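Monthly meeting, July. Started at 7:05 p.m. in the back room at Medina. Minutes of the last meeting were read and approved with one correction: the demo night was at Wedbridge, and the earlier draft had it at Medina.

## 1. Flusberg, current build

The new build of Flusberg went out to members two weeks before the meeting. Most of those present had finished the first chapter. The story is set in a mountain town in 1944 and the player carries messages between the rail yard and the church.

Comments on the build:

- The save points in the rail yard are too far apart. One member lost 34 minutes of play after falling off the water tower.
- The map screen opens slowly on older laptops.
- The lantern controls are much better than in the spring build. No changes wanted.
- Subtitles run off the screen if the text size is set to large.

The writing team asked whether the second chapter should keep the branching letter scene. After discussion it was agreed to keep it, but to drop the third branch, which only repeats what the player has already read at the station.

**Action:** design team to add two save points before the next build. Subtitle fix to go in first.
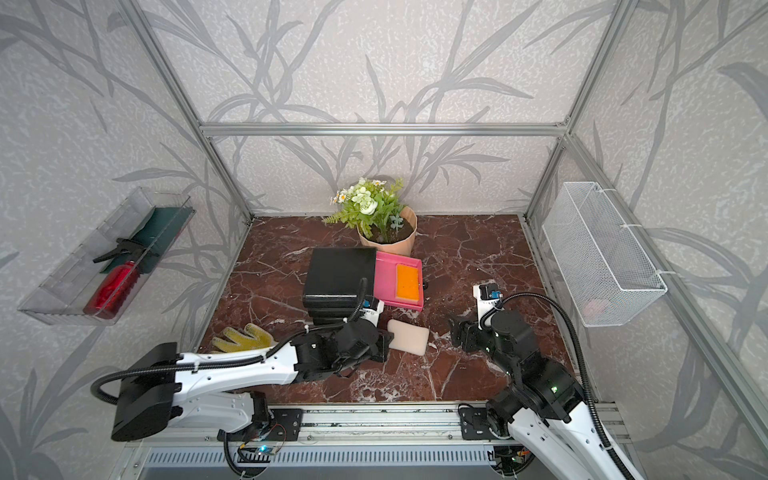 ## 2. Nistska port

The port of Nistska to handheld is behind. The game runs, but the frame rate drops in the harbor level when it rains. Turning off the reflections helps and most people could not tell the difference on the small screen. The art team would like to keep reflections in the opening sequence only.

There was some disagreement over the touch controls. Several members find the drag-to-aim option hard to use and asked for it to be off by default. Others said it is the only way they play. It was agreed to leave it in the menu, off by default, and to mention it on the first loading screen.

Button remapping was raised again. It was on the list last year and was not done. It is now marked as required for release.

## 3. Wedbridge demo night

70 people signed the sheet at the door. The 2 loaner machines were in use all evening and there was a line for most of it. Players on the Flusberg table tended to stop at the first locked gate and ask for help. The gate key needs to be easier to find, or the station clerk should mention it.
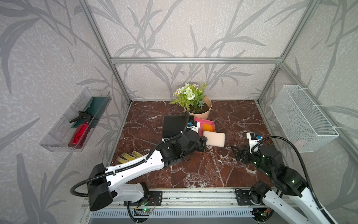 The sound was a problem. With both games on speakers it was hard to hear either one, and the next demo night will use headphones. Members who have a spare pair with a long cord are asked to bring them. The sign-up sheet will also have a column for email, as several visitors wanted to hear when the Nistska port is ready.

## 4. Other business

- The shared bug list has a lot of duplicates. Please search before adding a new entry.
- Medina has asked that chairs be stacked by 9:30 p.m.
- A request to start a short puzzle game over the summer was put off to the next meeting.

Meeting closed at 8:50 p.m.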